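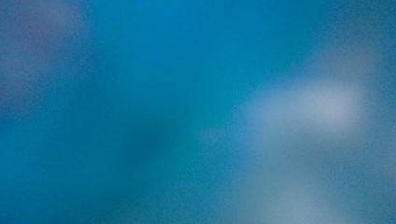

1/ Blue week

Spent the evening going through the blue paints for the back bedroom. Six posts, mostly so I can find my own notes later.

2/ What I'm after is a medium blue, on the azure side. Bright, but still something I can sleep in. The room gets sun in the morning and is dim by mid-afternoon, so whatever goes up has to work both ways.

A blue that is clean and even in one place can drift toward teal a little farther along, and next to a grayish mauve it looks stronger than it is. I've stopped trusting the small cards for this reason. They show one flat color and a wall never does.

3/ The candidates

Sterell: the brighter of the two. Goes on thin, needs a second coat for sure. I like it most near the window.

Schmieder: a bit deeper and greener. Covers well in one coat over primer, though I'd still do two. In the corner behind the door it gets heavy.

I had a third one from Plurkik but it dried closer to navy, so it went to the garage for the shelf project.

4/ Prep so far

Filled the nail holes and the long crack over the closet. Sanded with 200 grit this time. Last June I did the hallway with something much coarser and you can still see the scratches when the lamp is on.

Washed the walls, let them sit overnight, taped the baseboards. I took the outlet covers off and put the screws in an envelope — label the envelope, I have a drawer full of mystery screws.

The old color was a gray with some purple in it. It needs primer or it will pull the blue toward itself. I tried skipping primer on a patch by the radiator and had to redo it.

5/ Cost, for whoever asked under my last thread: nearly 200 dollars for everything, counting the primer, the new roller covers and a drop cloth. The paint shop on Skulum still mixes sample jars, you just have to ask at the counter. My mix number there is 641 if you want the Sterell blue exactly as I have it.

6/ Going with Sterell on the three long walls. The door wall might stay white, haven't decided. First coat tomorrow after work if the primer is dry.

Curtains are a separate problem. If anybody knows a plain off-white one that blocks light and can go in the washer, send me the link.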